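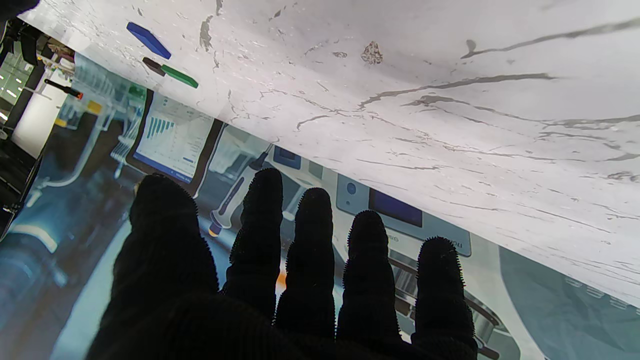 Main robotique noire, vue de près.

Les cahiers de l'école Okoth seront ouverts au public

Imprimer | Envoyer par e-mail

Les cahiers de classe de l'ancienne école libre Okoth, à Eltbridge, pourront être consultés à partir de septembre à la bibliothèque de Ploltine. Le fonds compte 200 cahiers, écrits par les maîtres et par les élèves pendant les premières années de l'école. 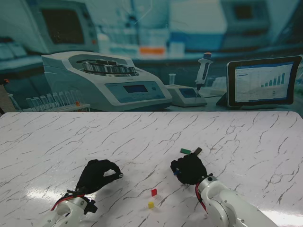 PLOLTINE, septembre - La bibliothèque a reçu le fonds de l'association Verker, qui le conservait depuis la fermeture de l'école. Le catalogue est maintenant terminé pour 193 cahiers. Les sept autres ont souffert de l'humidité et restent pour le moment à l'atelier de restauration.

L'école Okoth avait été fondée par un groupe d'instituteurs qui souhaitaient donner les leçons dans la langue des familles. On y enseignait la lecture et le calcul, mais aussi le chant, le jardinage et l'histoire de la région. Les élèves ne recevaient pas de notes. Le maître écrivait à la fin de chaque mois une courte lettre aux parents - plusieurs de ces lettres sont encore collées dans les cahiers.

Pour les historiens de l'éducation, le document le plus attendu est le règlement de l'école, un texte de 35 pages dont on connaissait seulement des extraits. Il explique comment les élèves plus âgés aidaient les petits, et pour quelle raison les punitions avaient été supprimées. La version complète montre que les instituteurs n'étaient pas toujours d'accord entre eux. Dans la marge, une main a écrit à côté de l'article sur les punitions : « à discuter encore ».

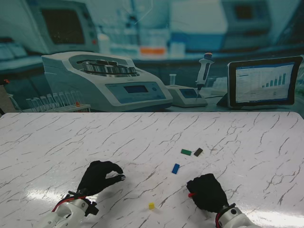 Consultation et lectures publiques

Les cahiers se consultent sur place, l'après-midi, de 14 heures à 17 heures. Il faut faire la demande à l'accueil de la bibliothèque et laisser une pièce d'identité. Les photographies sont permises sans flash. Les lettres aux parents ne peuvent pas être reproduites sans l'accord de l'association Verker.

Une lecture publique du règlement est prévue à Eltbridge, dans l'ancien préau. L'entrée sera libre.

Commentaires (3)

lectrice_eltb : Ma grand-mère a été élève là-bas. Elle parlait souvent du jardin. Est-ce que les noms des élèves sont dans le catalogue ?

Marge : Très bonne nouvelle. J'espère une édition du règlement en livre de poche.

pl_ancien : L'après-midi seulement, c'est dommage pour ceux qui travaillent.

À lire aussi
- Ploltine : la bibliothèque prolonge ses cours du soir
- Enseigner dans deux langues, retour sur un vieux débat
- L'association Verker cherche des photos de classe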